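News from the Flimton workroom

14/03/2023

Since the last newsletter went out, quite a few of you have written to ask how the teaching work is getting on, and I'm sorry to have been so slow in replying. The short answer is that it is going well, if not quickly. The longer answer is what follows, so do put the kettle on if you're the sort who likes the longer answer (I certainly am).

For anyone who has joined us lately, the Jakus project is our attempt to get a pair of robot arms to do small household jobs. We do this by showing them. One of us takes a gripper in each hand, does the job as steadily as we can manage, and the cameras on the grippers record the whole thing from close up. Those recordings go off to our friends at Stougaard, who do the clever part and turn them into something an arm can learn from. Our part at Flimton is the patient part, and I have grown very fond of it.

When we started in August we worked mostly by remote control. You sat at a desk with a handle in front of you and steered the arm from there, watching it on a screen. It does work, and I know the Orkudus team still swear by it for anything heavy, but I never got the knack. I would reach for a cup and stop a good inch short, then creep forward, then back off again, and by the time I had hold of the thing I had forgotten what I was meant to do with it. We got 800 usable recordings that way before we changed over, and I can tell you that each of them felt like parallel parking.

Holding the grippers yourself is a different business altogether. Your arms already know how far away the table is! You still have to unlearn a few things, mind you. You have two fingers where you used to have five, and you can't feel whether you've got a good hold, so you find yourself looking much harder than you ever would when tidying up at home. Most people squeeze far too tightly on their first morning and go home with sore thumbs. By the second morning they've usually eased off, and after that it becomes rather restful, a bit like shelling peas.

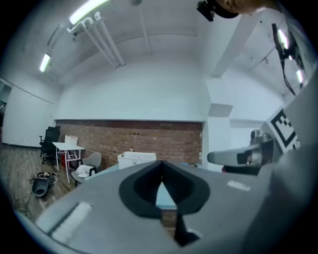 The thing that takes longest to learn is pace. Everybody's first instinct is to be quick and neat, the way you would be if visitors were on their way, and a quick, neat recording is surprisingly hard for Stougaard to make use of. They would much sooner have one where you come down slowly over the thing you want, settle, close the fingers, and only then lift. If you miss, you are allowed to miss. Open up, move back a little and try again, and keep the recording going while you do. They tell us the second tries are among the most useful bits we send, and I find that a great comfort, having supplied so many of them.

We've also got better about changing things between one go and the next. In the early weeks we were terribly tidy and put every object back on exactly the same spot, and the arm duly learned that spot and very little else. Now we shift things along a few inches, turn them round, swap left for right, and take it in turns to do the showing so that it isn't always the same pair of elbows. My own habit of going in from the right has been pointed out to me more than once, and I am working on it.

As for the tally, we passed 2000 recordings with the hand grippers at the end of last month, and Stougaard would like 4000 before they begin the next round of training. It sounds a great many, but each one is short, and a good pair of people can get through a fair few in a morning if they stop properly for tea. Almost 1000 of those we have are picking up and putting down, so the next stretch will be given over to jobs where both hands have to help each other, with one holding steady while the other does the fiddly bit. I had thought these would be easier to show than they are. It is remarkable how seldom you notice what your other hand is up to.

If you'd like to come and have a go, we would be delighted to see you. You don't need to know anything about robots, and some of our best recordings have come from people who had never touched one. Please wear something with sleeves that won't flap about, and allow a whole morning, as the first hour tends to disappear in getting used to the grippers. Write to the usual newsletter address with a few dates that suit you and we'll find you a place on the rota.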